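Kairys Bench Kit review: a tray, a booklet, and a lot of opinions about processors

Our student robotics club at Umdale bought the Kairys Bench Kit in February, shortly after signing up for the Dinton assembly challenge and shortly before reading the rules. The challenge asks a team to get a robot arm to put parts into a desktop computer. We had an arm. We had a gripper. What we lacked was any way of getting a processor to sit still while the arm made up its mind, and the Kairys kit promises exactly that for $200.

What you get for the money is a gray printed tray, a booklet, a set of files in case you want to print another tray, and a year of access to a forum where the last post was someone asking if the forum was still up. The computer is your problem. So are the chip and the memory.

I opened the box expecting more box. Then I spent a semester with the thing, and I've softened.

The tray

It's a plate with raised blocks on it, and every block has a view on how your part should stand. The processor pocket is the good one. The corners are raised and the sides are left open, so the chip drops in square and the fingers have somewhere to go. We tried making our own version last year out of foam and optimism, and the chip slid every time someone closed the door. 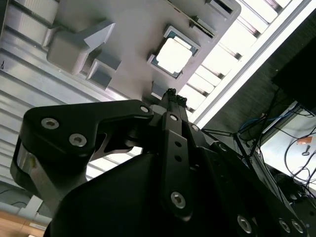 Getting the arm to approach the pocket consistently took us most of two weeks. The booklet covers this in one paragraph that begins "Align the gripper" and then moves on to cleaning instructions. Jurgita Pētersons, our faculty advisor, read it aloud to the group in the voice people use for wedding poems.

Her fix was to teach the approach in two moves, a slow one to a point short of the chip and a slower one the rest of the way. It makes for terrible television. It also cut our fumbles enough that we stopped keeping spare processors in a coffee mug by the keyboard.

The clips for the memory module are less loved. They hold the board by its ends, and they hold it like a grudge. We took a file to ours. If you print your own tray, open the clip slots a hair first and save yourself an evening of gray dust.

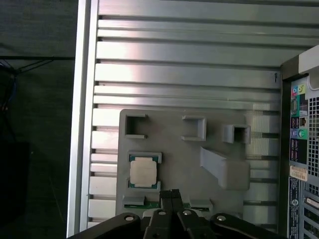

You'll also want to decide early where the tray lives. The booklet shows it on a bare bench, in a room with no cables, which I assume is in heaven. Ours has been beside the computer and on the computer, and each spot meant teaching positions again. There are no mounting holes. For a product whose entire job is to stay where you put it, I'd call that an oversight. We now use double-sided tape and a stern look.

Does it wear out?

Kairys says the pocket is good for up to 1,000 picks. We logged 631 before the end of the semester, in a spreadsheet that became the most reliable thing the club has produced. The pocket still holds a chip squarely. One corner has gone a bit shiny, and so have the members who did the logging.

The gripper matters more than I expected. We borrowed a set of Davero soft pads for a few sessions and got lovely gentle grips that let the chip rotate whenever it felt like it. We went back to our usual fingertips and a lower closing force, which is what the booklet should have said instead of the part about cleaning.

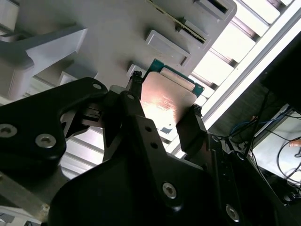 The booklet

I've been rude about it already, so I'll be brief. The drawings are clear. The page on handling a processor by its edges is worth giving to every new member, including the ones who tell you they've built computers since they were nine. The exercises start with picking up the chip and putting it back, and this kept our first-years busy and cheerful for longer than I'm comfortable admitting.

After that it leaps straight to placing the chip in the socket, with the lever up and everything lined up to a fraction of a millimeter. There's a missing chapter in there. We wrote our own on a whiteboard: hover above the socket, stop, look, argue, go home. Only then try lowering anything. 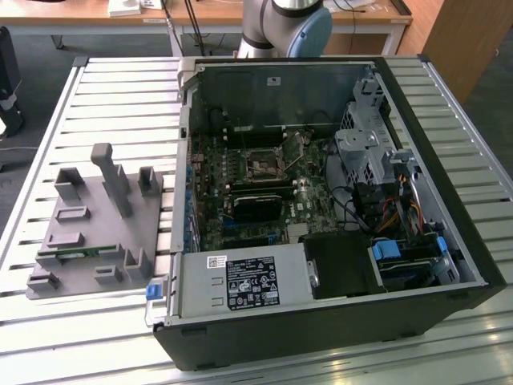
Use an old machine with plenty of room inside. One of our seniors offered up his own gaming computer for practice and withdrew it after watching a single session from the doorway. A retired office tower is a better student. Take the side panel and the cooler off, lay it flat, and nudge any cable that crosses the arm's path before the arm does it for you.

Should your club buy it?

If you have someone who likes CAD and owns calipers, you could draw a tray like this over a long weekend, and you'd probably remember the mounting holes. We have three people like that and they were all busy with the arm, so the $200 bought us back a month of club time. I'd pay it again with some grumbling.

Three and a half stars. I'd go to four if they fix the clips. Jurgita wants it noted that she would have given it a four already, but she has never had to file one.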